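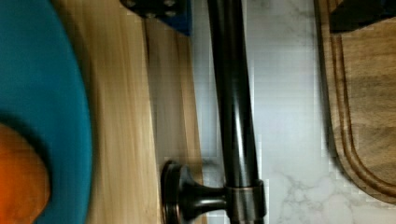
Osian Skyrme asked whether the Plilach bread box is deep enough for a whole sandwich loaf, and whether the handle gets in the way when you pull the door down. Yes to the first, no to the second! I've had one at home since March and I still like it as much as the day I unpacked it.

Plilach Bread Box, light wood, drop front
$141
Sold by Grivasar

The door is hinged at the bottom, so it comes down toward you and you don't need any space above. The handle is one long dark metal bar that goes across the front – easy to grab when your hands are floury (mine usually are). The top is flat, so you don't lose that bit of counter, and in my kitchen it's become the place for the fruit.

I keep ours near the toaster and the cutting board. Bread out, slice, toast, door up again, and the crumbs mostly stay in one area. 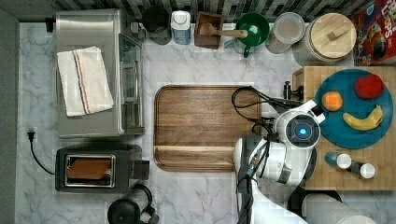
Room on the counter

Measure first, please! You need space for the box plus the open door, and people forget the door. If you're short on room, the Flitel is the small one at $69 and takes half a loaf and a few rolls.
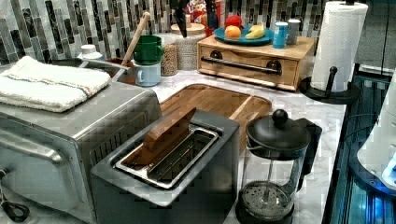
Cleaning is just a barely damp cloth and then a dry one. Don't soak the wood and don't put any part of it in the dishwasher. I tip the crumbs out every week or so and leave the door open for an hour afterward.

The handle comes in the same parcel with its screws, and you'll want your own screwdriver. Shipping is free on orders over $100, and returns are fine as long as the handle hasn't been fitted yet.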